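Pipette Handling Stop, Cell 3: Frequently Asked Questions
Harawira Laboratory Automation Group
Last updated 8/30/26

What happened?

During an unattended series on Cell 3, the arm released a transparent plastic pipette before it had reached the rack. The control program recorded the transfer as complete and went on to the next position. The fault was found when Janaína Bragança reviewed the run log and saw that cycle 439 had closed with no grip force reading. No one was hurt.

Was this a collision?

No. The arm did not strike the rack, the bench or a person. The event is classed as a dropped load with a false completion, Category B in the Udora safety manual.

What caused the false completion?

The program checked the commanded position of the fingers and did not check whether anything was held between them. With the fingers closed on nothing, the position value still fell inside the accepted band. The band had been widened in February to allow for soft plastic parts, and the change was not sent for safety review.

Why did the pipette slip in the first place?

Two findings are on record. The grip force had been set low to avoid crushing the bulb end, and the approach to the rack included a fast wrist turn. In bench trials of 500 transfers at the old settings, the slip was reproduced. 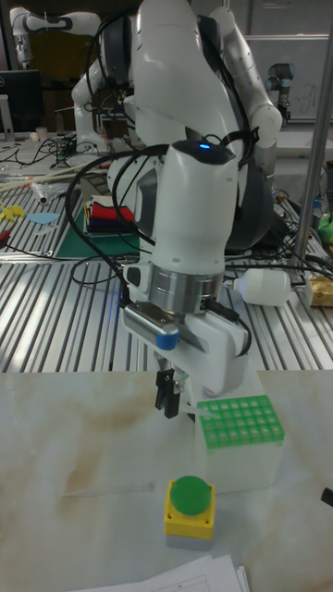 A third possibility, strain on the tool cable at full wrist rotation, is still being studied. Paora Faulkner is leading that work and will report to the Darkitz site office.

Does the push button at the bench stop the arm?

Staff should not assume so. The green button on the yellow housing is a cycle acknowledge control. It is not an emergency stop and must not be used as one. Emergency stops are shown on the cell map issued at induction.

May I pick up a dropped pipette while the arm is paused?

No. A paused arm is still powered and may resume. Request a protective stop, confirm it on the operator screen, and then reach in. Report the drop on Form 1877 even if the pipette is undamaged.

Are earlier results affected?

Covadonga Manzano has reviewed the 3943 transfers made after the February change. Owners of any run with a missing force reading have been contacted directly. If you have not heard from us, your results stand.

When will unattended runs resume?

They remain suspended on Cell 3 until the new grip check is signed off by Vaughan Tautahi. Attended runs are permitted at reduced speed with a trained operator present. The Lostden cells use a different program and are not restricted.

Whom should I contact?

Questions about this notice should be sent to Patricio Olivares, Safety Desk, with "Cell 3" in the subject line.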